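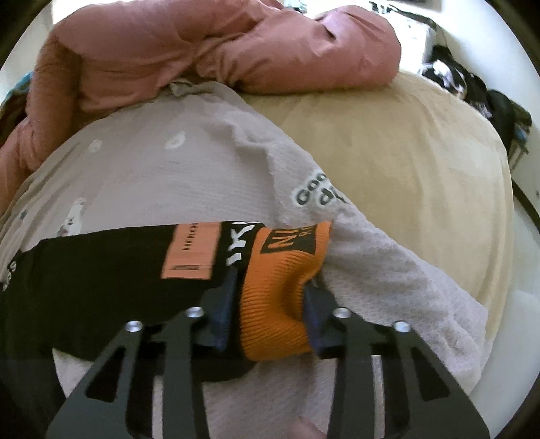

Laundry tips for shops running an automated sorting line

The Noner line at our Gastard plant takes mixed household bags, and most stoppages still start at the intake table. Small items are the usual cause. A black sock with an orange ribbed cuff, lying across a light grey textured garment, is an easy case: the colors are far apart and the cuff gives the fingers something to close on. Dark on dark is harder and goes to a person.

Spread before you feed. Keep piles under 12 items. Puffy quilted pieces go in last, on their own – they cover everything beneath them.

Pick socks at the cuff. Ribbing holds its shape under the pads. A grip at the toe tends to pull out a second item.

Turn printed tops face up. The camera reads large lettering as a separate object if the fabric is folded through it.

Wipe the pads every 600 picks with a damp cloth, no softener. Check the finger screws at the same time.

Staffing. Before August the table had four sorters per shift. It now has 2, plus one person on exceptions, and the fourth moved to mending. Exceptions is the more tiring post. Rotate it every 100 minutes and leave the line speed alone during the change.

Log unmatched socks by bag number, not by color. Mahmoudi bins are for same-day matches, Lusach bins for anything held overnight.

Settings last checked 28th May.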